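# On the Wording of Death Notices

June 2025

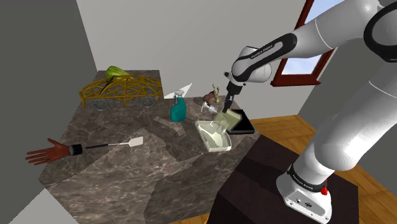
For nine years I have prepared death notices and funeral announcements for families served by Coppens, a funeral home with one chapel and a small office staff. The work consists mainly of receiving facts by telephone, arranging them in the customary order and returning a proof for approval. Families often suppose that the order is fixed by law or by the newspaper. It is fixed by neither. A notice is better compared to a shallow glass dish on a large table: it holds very little, and whatever is put into it will be seen against a great deal of empty surface. The choice of what goes in belongs to the family, and I regard my own part as limited to spelling, sequence and the correct hour of the service.

The greatest difficulty is the list of survivors. Our standard form provides one line for a spouse, one for children and their partners, and one for grandchildren. Few families fit it. In January I prepared a notice for a gentleman who had been married twice, and whose stepchildren outnumbered his children. His elder daughter wished the word "step" to be used. Her brother did not. The proof passed between them four times, and the notice was printed with all of the names in order of birth and no further distinction. I have recommended that arrangement on several occasions since, and it has generally been accepted.

Former spouses present a separate question. My predecessor, Yvette Fortin, held that a former spouse should be named only at the written request of the next of kin. I have kept her rule, with one change: I now ask. Many families wish to include the person and assume that it is not permitted.

The abbreviation "dec" should, in my opinion, be used with care. It is economical, and it allows a child who died young to stand in the proper place among brothers and sisters. However, younger readers do not always recognize it, and one caller took it for a surname. Where space allows, I propose "the late" before the name. Where the family prefers a fuller statement, "predeceased by" may open a sentence of its own.

Space is a matter of cost, and cost must be discussed plainly. The regional paper in which most of our notices appear includes 200 characters in its basic rate and charges by the line after that. A full notice, with survivors, service details and a request concerning flowers, commonly exceeds it. The longest I have submitted came to 1,583 characters and was paid for by a bowling league. The shortest satisfactory notice came to 213, and the family chose to pay for the additional line to keep the word "dearly."

I am asked whether a notice should state the cause of death. There is no obligation to do so. "Peacefully" and "suddenly" are understood by most readers, and either may be omitted. "After a long illness" should be used only when the family has agreed on it, as relatives who were not told of the illness may learn of it from the page. My colleague Bakari Lema, who conducts the arrangement meetings, now raises the point before the form is completed, and the number of corrections has fallen.

Corrections deserve a paragraph of their own. A misspelled name in a death notice is not a small error, and an apology does not remove it from the clipping that a sister has already placed in her Bible. Every name is read back letter by letter – including Smith, including Ann. The hour and address of the service are read back separately, at the end of the call, and the proof is sent to two members of the family where two can be found.

Readers who wish to prepare a notice in advance, for themselves or for a parent, are encouraged to do so. A single sheet is sufficient. It should give the full name as it is to be printed, any name by which the person was better known, the place and date of birth, and the names of relatives with their spellings confirmed. The sheet should be kept where it can be found without a key.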